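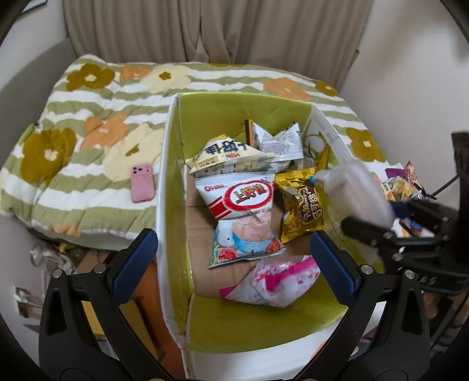
Last changed: Jan 20, 2026

Tips for getting your picking software to cope with snack bags

I get asked about this page more than anything else on the site, so I've cleaned it up and thrown out the advice I no longer believe. Everything was worked out at home, with a cardboard box of chips and whatever bags the corner store had on sale. You don't need a fancy setup. You do need patience, and a spare pack of shrimp flakes.

Start with the shiny ones

Foil is the worst. A gold bag like the Pillow one changes color every time it shifts, and my first segmentation model happily cut it into five separate objects (one of them was pure glare). I used to fight this with lighting. Now I fix it in the labels: one outline per bag, glare included, and plenty of pictures of the same bag crumpled differently. I lock the exposure as well - auto exposure will chase the foil and turn everything else to mud.

Don't let it read

I had a text reader in the loop for a while and was so proud of it! Then I tossed in a bag with the lettering upside down and it came back with nonsense. Bags land any way they like. If you really want the brand name, crop first, try the crop at all four rotations, and keep the best score. Throw away anything under 60. For plain picking I leave the reader off completely, and the whole loop feels snappier.

Watch the box itself

My box is lined with yellow-green paper and has part of a cartoon figure printed on the inside of one wall. Guess what the detector wanted to pick up, over and over. You can add a "box" class, or do what I do and mask anything that sits on the wall plane in the depth map. Ten lines of code, best ten lines I wrote all year. Redo the mask if you nudge the box, even a little.

Same goes for anything outside. I work next to the bed, and the duvet has big flowers on it in orange and pale yellow, which are very exciting to a network raised on candy wrappers. Clip your region of interest to the rim and stop worrying about the bedding. My phone ended up proposed as a pick once too. It's pink, I can see why.

Clear plastic

I still don't have a good answer for see-through bags, especially moving ones. They smear, the depth comes back full of holes, and the planner thinks there's free space where there isn't. What helps a bit:

Wait for 2 frames that agree before you plan anything.
Fill depth holes with the nearest surface in front, never the one behind.
If the mask edge jumps around, skip that bag and come back to it.

Grasp planning, the lazy way

Flat bags on the floor of the box are easier than the heap, so I take them first if the fingers have room. Score each grasp by how much clearance there is on both sides and don't get clever. I sample 100 grasps per bag; I tried more and all I got was a warm laptop. Aim for the middle of the bag, not the zig-zag seal at the top, where the fingers close on almost nothing and the software still reports a success.

About that success flag - check finger width after closing, then check it again after the lift. Log both numbers.

Tools I keep coming back to

Patbridge for replaying logs, mostly for the slow scrubbing. Givell for labeling, though save often, it forgets things. I moved my planner settings over to Skereria in June and haven't gone back. The Diệp plugin is nice for drawing masks over a depth map, but turn off smoothing or it rounds the corners of every bag.

One more on settings: put them in a file with a comment next to each number. I had a 54 in mine for ages with no note beside it, and I still don't know what it was for. I took it out and the approach angle went weird, so it's back in.

Next on my list is getting the order right when one bag lies on top of another. Right now it goes by depth alone and a crumpled corner sticking up can fool it every time.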